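菌根粉到底喂了谁:跟一位种苗人聊“活菌”生意

去年冬天我买过一罐菌根粉,给家里的月季、柠檬和几盆多年生草花都撒了一遍。今年春天它们长得不错。我把这件事讲给受访者听,对方问我:“没撒的那几盆呢?”

我没有没撒的那几盆。

“那你这句话里就没有菌根粉什么事。”

受访者不愿意留名字,理由是还要跟卖资材的人做生意。能说的是,此人早年在土壤检测实验室待过11年,后来出来自己育苗,主要做盆栽灌木和一部分蔬菜苗,给城郊几家花市和小农场供货。我们见面的地方是苗圃边上搭出来的工具间,桌上堆着穴盘、标签纸,还有几个拆了封的菌剂袋子,封口用长尾夹夹着。聊天中间时不时有人进来问哪一垄能起苗了。

我去之前列了一张单子,都是从各家宣传页上抄下来的说法:扩大根系吸收面积,减少用肥,提高抗旱能力,唤醒土壤,重建地下网络。对方接过去看了一遍,拿铅笔在“唤醒”两个字上画了个圈。

“前面几条都有来历,你去翻论文能翻到。丛枝菌根真菌跟植物的关系是很老很扎实的东西,我没有怀疑过这个。磷在土里走得慢,根毛够不着的地方菌丝够得着,这个讲多少遍都对。我怀疑的是从论文到罐子的这段路。”

那段路上会发生什么?

“首先是罐子里有没有。然后是活不活。然后是你那盆土里让不让它活。然后才轮到你那棵植物认不认它。宣传页直接从最后讲起,前面的全跳过去了。”

先说罐子里有没有。我带去的那罐是Gidey牌的,标签上写每克含孢子315个。对方说这个数字本身没有什么不对劲,比有些只写“高浓度”“亿万活菌”的要老实。不过孢子数和能侵染的孢子数是两笔账。

“孢子你可以湿筛出来,放在显微镜底下看。空壳也算孢子,放死了的也还是那个样子,圆圆的,很好看。要知道它能不能用,得拿去接种一棵寄主,过几个星期把根洗出来,染色,看里面有没有丛枝和泡囊。这件事费工夫,卖家未必每批都做,买家基本不做。”

我问标签上有没有可能两种数据都写。

“可以写的,侵染势之类的指标是有的。你见过几个家用小包装上写这个?”

我翻了翻自己手机里存的截图,没有找到。

再说活不活。Gidey这罐标的保质期是16个月,存放条件一栏只有“阴凉干燥处”几个字。我是从一个叫Posatport的平台下的单,店铺在南边,快递走的普通件,到手以后又在阳台柜子里放了一个多月。对方对平台本身没有意见,说自己买标签纸也在那里买。

“问题在于这类东西的仓储没人看得见。夏天货车车厢里有多热,你我都清楚。真菌的孢子比很多细菌耐放一些,可耐放不等于随便放。你收到一罐粉,颜色没变,气味没变,也没结块,你凭什么判断?你什么也判断不了。肥料过期结块了还是肥料,活菌死了就是一罐载体。”

载体这两个字后来反复出现。对方认为,讨论菌剂时最该问又最少有人问的,就是除了菌以外还有什么。

“你把配料表念给我听。”

我念了:沸石粉,腐植酸,海藻提取物,少量糖蜜粉,丛枝菌根真菌。

“好,海藻提取物,腐植酸。这两样单独拿出来也有人卖,也有人说好。现在你一盆撒了,一盆没撒,撒了的长得好,你说是真菌的功劳?要比,就得拿同一罐东西,一半先灭菌,菌弄死,别的成分都留着,再跟没灭过的比。这才是对照。拿清水当对照,比的是整个罐子。”

有厂家这么做吗?

“有认真的厂家这么做,也有学校这么做。结果有好有坏,看土,看作物,看磷。不好的那些你在宣传页上是看不到的。我不说他们骗人,宣传页从来都是这个样子,谁会把自己的哑炮印出来。”

说到磷,对方明显来了精神,起身从架子上抽出一本边角卷起来的记录本。前些年苗圃自己做过一次比较,起因是Genden的业务员上门推一款菌根颗粒,说拌进育苗基质里能省掉一部分底肥。Genden在这一带是经销商,自己不生产,代理好几个牌子,资材从遮阳网到滴灌带都卖。业务员留下了一箱样品和一本彩页。

“彩页上有根系对比图,左边一小撮,右边一大把。我最烦这种图。你让我从一批苗里挑一棵最差的一棵最好的,不用任何产品,我也能给你摆出来。”

于是就拿了512盆小灌木苗来试,分成几组:不加的,加的,加灭过菌的,每组再分照常施肥和减磷两种。灭菌是借老同事的灭菌锅做的。盆的位置隔一段时间换一次,省得哪一组老是占着通风好的地方。换盆的活最招人恨,工人问为什么要把好好的盆搬来搬去,解释了也没人觉得有道理。

结果呢?

“照常施肥的,三样分不出来。株高、分枝、根的干重,都混在一起。减磷的那半边,加了活菌的比不加的好一点,可加了灭菌粉的也比不加的好一点,两个之间差得很小,小到我不愿意拿它说话。我们也抽着洗了一些根染色,照常施肥那边几乎看不到侵染,减磷那边有,但不加菌的盆里居然也有一些。”

不加菌的盆里怎么会有?

“水里带的,地上溅的,工人手套上的,基质里本来就混着的,都有可能。我不知道。这个试验做得不够干净,所以我从来不把它叫研究。它只够我自己做一个决定,就是不买。”

我追问,减磷那边如果确实有差别,是不是说明少施肥加菌剂就是一条路。对方摇头摇得很慢。

“减磷那边最好的一组,也没赶上照常施肥最差的一组。我卖的是苗,客人要的是看着精神的苗。为了让真菌有活干,先把苗饿着,这个买卖我算不过来。地里不一样,地里的作物要长很久,根要走很远,土也不是我配的。盆里我想给多少磷就给多少,真菌能提供的服务在盆里本来就不值钱。”

这里要插一句我自己的理解。很多家庭园艺的文章把“高磷抑制菌根”写成一条警告,意思是用了菌剂就别再用开花肥。可是倒过来想,一盆每隔一阵就浇水溶肥的月季,植物压根没有多少动力去养一套真菌。真菌要的是碳,那是植物自己做出来的糖。肥给够了,它何必花这个钱。我把这个想法说出来,对方说大体是这样,但提醒我别把植物讲得像会计。

“它没有在算账。是磷的状态影响了一连串信号,根分泌的东西变了,真菌就不容易进来。讲成‘植物觉得不划算’好懂,讲多了人就真以为它会觉得。”

植物认不认的问题,我原来以为最复杂,到头来最简单。对方拿过我的单子,在背面写了几行字。十字花科基本不跟丛枝菌根真菌打交道,白菜、萝卜、羽衣甘蓝、紫罗兰都在里面。甜菜和菠菜那一类也差不多。杜鹃、蓝莓要的是另外一类真菌,兰花又是另外一类。松树和栎树多半靠外生菌根。

“你去看罐子上的适用范围,写的是什么?”

我的罐子上写的是:蔬菜、果树、花卉、草坪、多肉、兰花通用。

对方没说话,把铅笔放下了。

过了一会儿才接着讲:“做蓝莓的人被坑得最多。蓝莓贵,人舍得花钱,听说蓝莓离不开菌根,就去买菌根粉,买回来是丛枝的。撒下去没有害处,也没有用处。然后蓝莓叶子发黄,其实是水太碱,铁吸不上来。调酸的事情一拖就是半年。”

我觉得这一段比前面的都有用。菌剂的害处很少是直接的。它让人以为已经处理过某个问题了。对方对这个说法不置可否,只讲了另外一件事:每年都有客人抱着整盆烂根的植物来问该补什么菌,盆底没有孔,或者孔被托盘里的积水泡着。

那么木霉和芽孢杆菌呢?我问。市面上的“活菌”远不止菌根一种,木霉常常跟菌根粉装在一起卖,说是一个管营养,一个管病。

“木霉我用过,现在有时候也用。扦插床上用,针对猝倒一类的毛病,预防的时候用,不是等苗倒了再撒。它繁殖快,成本低,长没长起来用眼睛都能看个大概。你要我说它每次都管用,我不说。有的批次好,有的批次跟没用一样。我愿意用,是因为便宜,而且我知道自己在赌什么。”

混在一起卖有没有问题?

“有人报告过木霉会寄生在别的真菌上,包括菌根真菌,也有人做出来两个相安无事。看菌株。罐子上写菌株号的,我会多看两眼,只写‘木霉菌’三个字的,我当它什么也没写。就好比卖狗的人告诉你,这是一条哺乳动物。”

桌上还有一袋Bravico的椰糠砖,拆了一半。袋子正面贴着一张小标,写着“含天然有益微生物”。我以为这也是要被数落的对象,对方却说椰糠不错,盐分洗得比较干净,用了几年了,只有那张标多余。

“任何一块没灭过菌的椰糠都含天然微生物。我的鞋底也含。有益两个字是谁判定的,拿什么作物判定的,没有下文。以前的袋子上没有这张标,价钱也没有涨,我就当没看见。万一哪天因为这张标涨价了,我就换一家。”

我问是不是所有跟微生物沾边的产品,在苗圃这里都过不了关。

对方想了想,说豆科的根瘤菌是例外。在从没种过某种豆子的地里,接种对应的根瘤菌,效果能直接挖出来看,根上有没有瘤,瘤切开是不是粉红的,用不着谁来解释。可是放到家庭阳台上,又有几个人正好在没有对应根瘤菌的新基质里种大豆?倒也有,对方承认,去年就有个客人在新椰糠里种毛豆,叶子黄得厉害,补了根瘤菌以后转绿了。“也可能是那段时间顺便补了一次肥。客人记不清了。你看,又来了。”

还有一种情形,对方愿意替菌根剂说几句好话:表土被整个推掉的工地,矿渣堆,熏蒸消毒过的老苗床。那种地方原来的真菌没有了,带进来一些是有道理的。即便这样,从附近长得好的草地里挖一点带根的土混进去,有时候比买来的更合适,因为那里面的菌本来就习惯当地的条件。当然也会把当地的线虫和杂草籽一起带进来。对方两样都吃过亏,说这话的时候朝窗外一片莎草看了一眼。

我后来把录音整理出来,发现自己有一半时间都在替菌根粉辩护。我问过,会不会是剂量不够?会不会是时间不够长?会不会是他们那次试的品种正好不敏感?每个问题对方都答“会”。

“都会。所以你要是信它,永远有的信。用了没效果,是你磷多了,你水多了,你放太久了,你买的牌子不对。一样东西到了怎么失败都怪不到它头上的时候,我就不想往里花钱了。这跟它有没有科学道理是两码事。”

我又问,如果厂家愿意改,最希望改什么。回答比我预想的具体:标生产日期之外,标最近一次活性检测的日期;写清楚菌株;写清楚不适用的植物;家用包装做小一点,别让人一罐用三年;彩页上的照片注明是从多少棵里取的。我问哪一条最有可能实现,对方说小包装,因为小包装单价高。
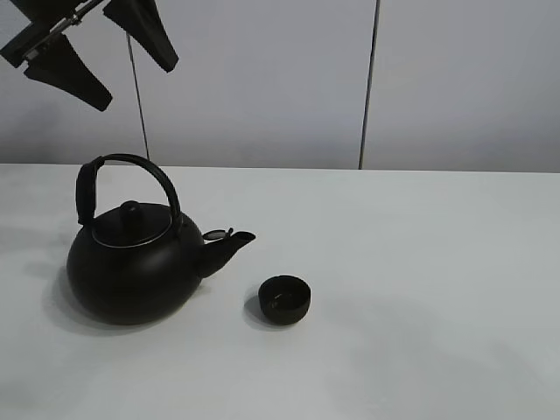
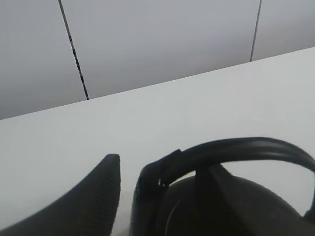
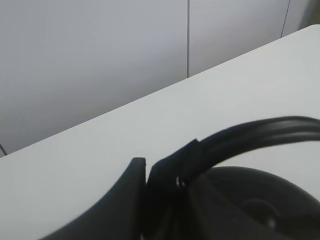
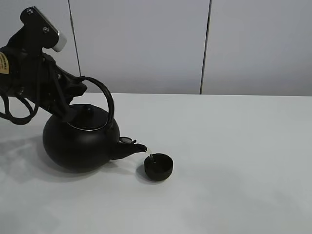

回来以后,我照着对方教的办法做了一次很粗糙的检查。从撒过粉的几盆月季里剪了些细根,洗净,用碱液煮到发透,再拿醋和蓝墨水染。碱液这一步要戴手套和护目镜,锅也别再拿去做饭。显微镜是借邻居家孩子的,放大倍数勉强够用。我看到了一些像菌丝的线,也看到了很多我叫不出名字的东西。把照片发给对方,回复是:“有几处可能是,有几处是导管。重拍一张清楚的。”我重拍了,还是不清楚。

而且就算染出来了,也只能说明根里有真菌,说明不了它是从那个罐子里来的。盆土是旧土混新土,真菌也许早就在了。我现在手里剩下的,就是一罐还有大半的粉和一批长得不错的月季,两者之间隔着一条我没办法填上的缝。

我给Gidey的客服写过信,问这一批有没有侵染率的检测数据,能不能告诉我里面是哪几个菌种。回信很客气,附了一份跟商品页内容相同的说明,外加一张下次下单可用的优惠券。我又写了一封,问得更短,到写这篇稿子时还没有收到答复。Genden那边我打了电话,接电话的人说菌根颗粒现在不主推了,主推一种“菌肥合一”的新品,问我地址,要寄样品。我问新品有没有跟灭菌处理比过,对方说要问一下技术,之后没有再打来。

要说公平的话,没有回复也说明不了产品不好。小公司的客服手里未必有那份报告,一个买了一罐粉的阳台种植者,也不是他们的大客户。我只是觉得,一家在标签上把孢子写到个位数的公司,多少应该知道那个数字是怎么来的。

稿子给受访者看过一遍,改动很少。有一处我写“他们的试验证明菌根剂在盆栽中无效”,被整句划掉了,旁边批注:没有证明,是没看出来。另一处我把苗圃现在的底肥用量写了进去,对方要求删掉,说每家的水和基质不一样,照抄的人出了问题会来找麻烦。还有一处是错别字,我把“湿筛”打成了“湿晒”。

我也问了最后一个问题:如果有人手里已经有一罐,扔了可惜,怎么用最合适?

答复是这么几句。用在要移栽到地里的植物上,别用在长期养在盆里的。撒在根能直接碰到的地方,撒土面上再浇水,多半就留在土面上了。那一阵少给磷肥。白菜、萝卜、蓝莓就别费这个劲了。最要紧的是留两棵不撒,插个牌子,牌子上写清楚,隔一年你自己都会忘了哪棵是哪棵。

我照办了。打算11月份有两棵小叶丁香要下地,一棵撒,一棵不撒。对方看到这里又发来一条消息,说两棵太少,差别全看哪棵苗本来壮,至少再多弄几棵。可是我的院子只放得下两棵。

“那就别得出结论。”对方说,“种着看花也行。”

2024年7月28日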